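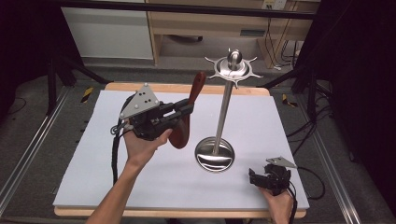

Pinza manual con espátula de madera junto a un soporte metálico que parece para utensilios, sobre tablero de espuma blanca. Foto: Derance.

Derance publica los planos de Brutilus, una pareja de pinzas manuales construida en taller compartido

Octubre. El taller compartido Derance ha publicado la documentación de montaje de Brutilus, un conjunto de dos pinzas de mano para registrar tareas domésticas de manipulación. El paquete incluye los archivos de las piezas, el esquema de cableado, la lista de materiales y el procedimiento de calibración.

Cada pinza se sujeta con una mano y se conecta por cable. Sobre el cuerpo, negro, va atornillada una placa triangular gris con marcadores esféricos blancos en las esquinas. El sistema de seguimiento, denominado Siu, calcula a partir de ellos la posición y la orientación de la herramienta. La apertura de los dedos se mide por separado, con un codificador alojado en la carcasa.

La lista de materiales consta de 127 referencias, tornillería incluida. Las piezas estructurales pueden imprimirse en una máquina doméstica con un volumen útil de 220 mm por lado. El coste de los componentes de una pareja completa es de 400 euros, sin contar las cámaras de seguimiento ni el ordenador.

La revisión 3 modifica la fijación de la placa. En la versión anterior, el apriete directo sobre plástico permitía un giro residual tras varias sesiones y obligaba a repetir la calibración. La nueva fijación emplea insertos roscados de latón y un pasador de centrado. También se ha desplazado hacia atrás la salida del cable, que interfería con la muñeca al trabajar con la pinza inclinada.

«El pasador resuelve el giro, pero exige respetar la tolerancia del taladro. Quien imprima las piezas debe repasarlo con escariador antes de montar», señala Sajib Patwary, responsable del diseño mecánico.

El banco de pruebas se compone de una mesa de madera cubierta con un tablero de espuma blanca. El protocolo Plakora, publicado junto a los planos, define tres tareas: colgar un utensilio en un soporte vertical, retirarlo y pasarlo de una pinza a la otra. Los mangos de madera han resultado los más exigentes para las almohadillas de los dedos, cuyo perfil sigue en estudio.

La documentación está disponible en español e inglés en el repositorio del taller. Las incidencias de montaje se tramitan por esa misma vía, indicando la revisión de las piezas y el material de impresión.

Contacto de prensa: Derance, área de documentación técnica.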